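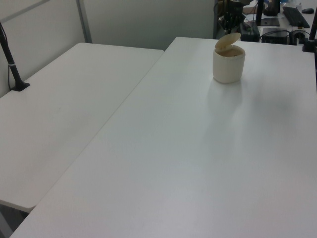 The little cream pot with its lid up, over on the big table.

25 Jan 2024

I promised I'd write about the lid business, and several of you have been kind enough to nag me, so here goes. I've put the kettle on, because it's a bit of a ramble.

The job sounds like nothing at all. The arm, which we call Hornero, has to come across, find the edge of the flip-top lid and close it. We'd been at it since November and I had got rather proud of it - you can probably guess where this is heading. On the long overnight test it was meant to do 236 closes. When I came in with my coat still on, the log said every single one was fine, and the pot was on the floor under the other table with its lid wide open.

It had gone over early in the night. Hornero had carried on regardless, patting the air very gently where the lid used to be and writing down a success each time (bless it!). We were judging a close by how far the fingers had travelled, you see, and fingers travel beautifully when there's nothing in the way.

Aivar Juška, who wrote most of the Vulley code and is far more patient than I am, went through the whole log with me over two pots of tea. What bothered him more than the false results was that the arm had been pushing with no force check whatsoever. The limit had been put up to 100 for some other test and left there, and I'm fairly sure the person who left it there was me. Had somebody's hand been resting on that table, it wouldn't have noticed that either.

So the limit is back at 50, and it resets itself whenever the program starts. A close only counts now if the fingers feel the lid push back. We've also agreed that no one leans across while it's live, not even to rescue a pot, and I've had to be told twice already.

The overnight run starts again next week, once Aivar is happy with the stop button.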